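Subject: Re: [workshop-bots] fingertip pads slipping on thin stuff

Sorry for the slow answer, been at the Brikosthorpe shed most evenings.

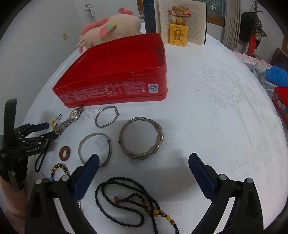 Efthymia Politis wrote:
> Second pair of grippers is together now, same linkage as the first.
> Soft things fine. Anything thin and flat on a cloth and the pads
> just skate over the top. Is it the ridges or the servo? Also what
> are you lot using for practice objects, I've only got blocks.
> Efthymia

Not the servo I think. We had the same on ours — ridged pads, two fingers, pivot pins each side. What helped:

Check the pins first. One of mine had 4 tenths of slop and the tip was lifting just as it closed. New pins from Firkum, order no. 477 if they still list it.

Then come in lower and slower. A bangle or a watch strap wants the pad right down at the cloth before you close. I was stopping 12 mm up like an idiot.

Pads: softer mix, same ridges. Andreadis do a small tin, enough for several pairs. Ours did 3000 closes on the bench before the edges started to go.

Practice objects — jewellery. Beaded necklaces are horrible, start with bangles and work up. A big open tin is handy for dropping things into. Keep the cloth on, bare table is too easy and you learn nothing.

Havent tried your longer fingers yet. Can you send teh linkage drawing before the Ploltelgate meet in February? The last file opened blank here.

Got to run, glue going off.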